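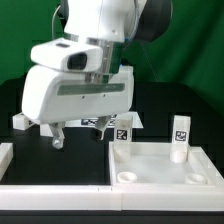

Der Arm war der einfachste Posten

Wer einen Robotertisch anschaffen will, fragt zuerst nach dem Preis des Arms. Die Leiterin der Versuchswerkstatt bei Lindura in Kadivville hält das für die falsche erste Frage. Sie hat den Platz beantragt, bestellt und abgerechnet und plant inzwischen den zweiten. Für unser Gespräch hat sie die Mappe mit den Angeboten mitgebracht. Sie blättert oft darin und liest Zahlen lieber ab, als sie aus dem Kopf zu sagen.

"Beim Arm bekommen Sie drei Angebote, die legen Sie nebeneinander, und dann ist es entschieden", sagt sie. "Alles andere am Tisch steht in keinem dieser Angebote." Mit allem anderen meint sie die Tischplatte, den Halter, die Leitungen, die Schalen, die Teile mit den aufgedruckten Markern und die Arbeitszeit der Leute, die das aufbauen.

Im ersten Antrag waren diese Dinge in einer einzigen Zeile zusammengefasst, überschrieben mit "Zubehör". Die Verwaltung hat den Antrag zurückgegeben und um Aufschlüsselung gebeten. "Damals habe ich mich geärgert. Heute würde ich so einen Antrag auch zurückgeben."

Was auf der Liste stand

Den größten Einzelposten nach Arm und Greifer bildete die Arbeitszeit. 200 Stunden hatte sie für Aufbau, Einmessen und Probeläufe angesetzt, verteilt auf zwei Personen. Die Stunden wurden intern verrechnet und tauchten deshalb in der Bestellsumme nicht auf. "Das ist gefährlich. Auf dem Papier sieht der Tisch billig aus, und in der Werkstatt bleibt ein Vierteljahr lang anderes liegen."

Die Kleinteile kamen von der Firma Ateş aus Badville, die auch sonst für Lindura fertigt. Auf der ersten Rechnung standen 584 Euro für Schalen, Klötze, Markertafeln und die weißen Leisten am Tischrand. Im Verhältnis zum Rest sei das wenig, sagt die Leiterin, sie habe es trotzdem zweimal begründen müssen. Für Ersatz legt sie seither je Tisch 200 Euro im Jahr zurück, als eigene Zeile und mit eigener Kostenstelle.

Geübt wird mit einfachen Fügeaufgaben. Der Greifer soll ein Teil fassen, ausrichten und an einer festgelegten Stelle in der Schale absetzen. Die quadratischen Marker auf den Teilen dienen dazu, deren Lage zu bestimmen. "Wir haben mit Absicht klein angefangen. Die Teile passen in eine Schublade, und wenn eines bricht, geht davon kein Projekt unter."

An der Tischplatte wollte sie zunächst sparen. Ein vorhandener heller Labortisch stand bereit, wurde aber nach einer Woche wieder abgegeben. Auf der hellen Fläche hoben sich die weißen Teile kaum ab. Die schwarze Platte war dann eine Nachbestellung, die sie mit dem Betriebsrest aus dem Vorjahr bezahlt hat. Der grüne Hintergrund kostete so wenig, dass er über die Handkasse lief. "Den hätte ich vergessen, wenn mich nicht ein Kollege aus der Bildauswertung angerufen hätte."

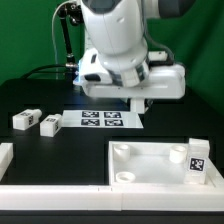
Lieferzeiten und das Haushaltsjahr

16 Wochen lagen zwischen Bestellung und Lieferung des Greifers. Der Arm selbst war deutlich früher da und stand so lange ohne Hand auf dem Tisch. In der Zwischenzeit wurden die Leitungen verlegt und die Haltestange montiert. Einiges davon musste später noch einmal gelöst werden, denn mit dem Greifer am Flansch brauchte das Kabel mehr Spiel, als man ihm gegeben hatte.

Würde sie heute anders bestellen? "Ja. Den Greifer zuerst, den Arm danach." Außerdem würde sie im April bestellen und nicht im Herbst. Bei Lindura verfallen nicht ausgegebene Mittel zum Jahresende, und eine Rechnung, die im Januar eintrifft, geht zulasten des neuen Budgets. Beim ersten Tisch ist genau das passiert. Der Wartungsvertrag, der schon genehmigt war, musste daraufhin um ein Jahr geschoben werden.

Zum Thema Miete hat sie eine klare Meinung. Ein Händler hatte angeboten, den Arm monatlich abzurechnen und nach zwei Jahren zurückzunehmen. Für eine Fertigung mit festem Auftrag könne sich das rechnen, sagt sie. In ihrer Werkstatt werde ständig etwas angeschraubt und wieder abgenommen. Sie habe im Vertragsentwurf den Absatz über Veränderungen am Gerät gelesen und dann abgesagt.

Gebraucht zu kaufen schließt sie dagegen nicht aus. Entscheidend ist für sie die Steuerung. Gibt es dafür noch Ersatzteile, und läuft die Software auf einem Rechner, den die hauseigene IT zulässt? An der zweiten Frage ist ein gutes Angebot gescheitert.

Der zweite Tisch

Der Antrag für den nächsten Platz liegt fertig in der Mappe. Er ist vier Seiten lang, der erste war eine halbe. Arm und Greifer sollen vom gleichen Typ sein, damit Finger und Leitungen zwischen den Tischen getauscht werden können. Auch die Schalen sollen gleich bleiben. Ateş hat die Zeichnungen noch und kann nach Angabe der Leiterin ohne neue Einrichtungskosten liefern.
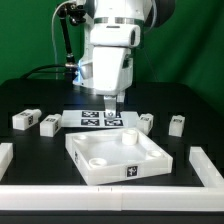

Greifer über der Markertafel, vorn die Schale mit den Aufnahmen im Boden.

Gestrichen hat sie einen Werkzeugwechsler. Der Händler hatte ihn ins Angebot geschrieben, gebraucht wurde er beim ersten Tisch bisher nicht. Neu dazugekommen sind zwei Tage Schulung für die Kollegin, die den Platz betreuen wird, und ein zweiter Satz Marker. "Wenn die verkratzt sind, stehen Sie da und warten auf die Post."

Mit einer schnellen Amortisation hat sie den Antrag nicht begründet. Der Tisch ersetze keine Stelle und produziere nichts, was man verkaufen könne. Im Textfeld "Nutzen" steht, dass an zwei Plätzen parallel erprobt werden kann und Umbauten den Betrieb nicht mehr vollständig anhalten. Die Geschäftsführung habe dazu nur eine Rückfrage gestellt, nämlich nach dem Stromanschluss im Nebenraum.

Auf die Frage, was sie anderen Werkstätten mitgeben würde, schlägt sie die Mappe noch einmal vorn auf. "Schreiben Sie jede Schraube auf, die Sie im ersten Monat nachkaufen. Mein zweiter Antrag ist im Grunde diese Liste." Über ihn wird im nächsten Quartal entschieden. Das Angebot für den Arm gilt bis dahin, das für den Greifer muss sie verlängern lassen.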